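About Renditness

Renditness is an independent college of surgical training. It was established by Etelka Fülöp and Rattana Thaweesak to give surgeons in smaller hospitals access to the standard of teaching found in the large centres. The college remains a charity and is governed by a board of eight trustees.

Our programmes cover wound closure, theatre nursing and the care of patients after an operation. Teaching is given in small groups, and every member of staff continues to hold a hospital post. Fees are set each year by the board, and bursaries are open to applicants from any country.

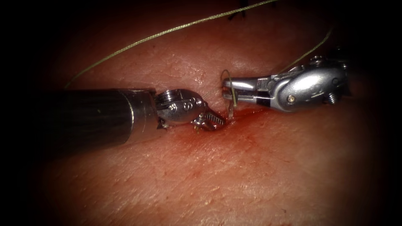 Serrated jaws at the edge of a wound.

The main teaching building, Hegedűs House, opened on 1 August 2022. It contains lecture rooms, a quiet study floor and a library of 3,000 volumes, many of them given by the family of a former tutor. Members of the public may consult the library by appointment. The Aso Wing, which adjoins it, provides 2 seminar rooms and lodging for visiting students.

Heriberto Galindo was appointed Principal after many years as Head of Studies. Fanni Bárány leads the nursing programme, and Tahsin Bhattacharjee is responsible for admissions and student welfare.

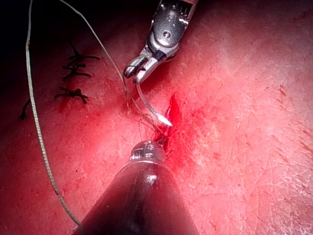 A curved needle held in the driver beside an open incision.

The college publishes Zomamer, a yearly journal of teaching practice sent free of charge to 2,000 readers. Articles are welcome from former students – whether or not they are still in practice.

The academic year begins in September. Enquiries about entry, bursaries or visits should be addressed in writing to the Admissions Office at Hegedűs House.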